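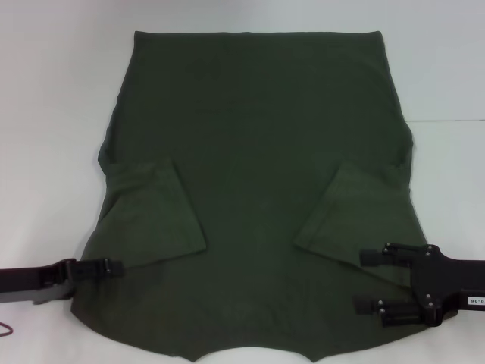
FOR IMMEDIATE RELEASE

Firorard Opens Folding Room at Bustmont Store, Adds Free Evening Classes on Clothing Care

BUSTMONT, October. Firorard, the clothing reuse and repair organization, today announced the opening of a folding room at its Bustmont store. The room will prepare donated T-shirts, sweaters and children's wear for sale, and will host free evening classes in folding, mending and storing clothes at home.

The folding room occupies the former stock area behind the sales floor. It has been fitted with white-topped work tables, wall shelving and a pressing station. The organization expects it to handle up to 600 garments in a working day once all shifts are filled.

"Customers decide very quickly whether a secondhand shirt is worth picking up, and a good deal of that decision rests on how it has been folded," said Lilla Juhász, director of Firorard. "For several years our staff folded at the checkout counter between sales. They did it well under the circumstances. They now have the space to do it properly."

A common method for all shirts

With the opening, Firorard is also adopting one folding method for T-shirts at all of its stores. Until now each location used its own, and shirts moved from one store to another often had to be refolded before they would fit the shelves.

Under the new method, the shirt is laid flat on the table and smoothed outward from the middle. The sleeves are turned in over the body, at matching angles, before any other fold is made. The sides are then brought in, and the shirt is folded from the hem toward the neckline. The finished width is 9 inches for adult sizes, which suits the shelving already in use in Bustmont and at the Cárdenas store.

The method was prepared by Csaba Bognár, head of store operations, following a trial in Cárdenas earlier this year. Staff there compared four ways of folding and recorded how each held up after a day of handling by customers.

"The sleeves were the main source of trouble," Mr. Bognár said. "If one is turned in farther than the other, the stack leans by the time it is six or seven shirts high. We ask staff to correct the sleeves first and to leave the body of the shirt alone until they match."

Knit shirts in plain colors will be stacked by size and then by shade, with dark greens, browns and grays kept on the lower shelves. Shirts with printed fronts will be folded with the print facing up. Garments with holes, open seams or missing buttons will go to the mending table, where Fanni Farkas supervises repairs.

Evening classes

Classes will begin this month and run for 56 minutes, from 6:30 p.m. to 7:26 p.m., so that participants can meet the last bus to Tronitz. Each class is limited to 14 people. There is no charge, but places must be reserved at the Bustmont sales counter.

The first classes will cover T-shirts, fitted sheets and the storage of wool over the summer. Participants are asked to bring two or three clean garments of their own. A printed folding guide will be available at the counter, and a large-print edition may be requested.

Firorard will accept clothing donations at the Bustmont side entrance between 9 a.m. and 4 p.m. on all days the store is open. Donors are asked to wash items beforehand and to limit each visit to 30 garments. Clothes do not need to be folded. Shoes, pillows and comforters cannot be accepted in Bustmont and should be taken to the Cárdenas store.

About Firorard

Firorard collects, repairs and sells used clothing through its stores in Bustmont and Cárdenas and a weekend outlet in Tronitz. Proceeds support its repair workshops and a clothing allowance for local families.

Press contact: Lajos Dudás, Communications Office, Firorard, Bustmont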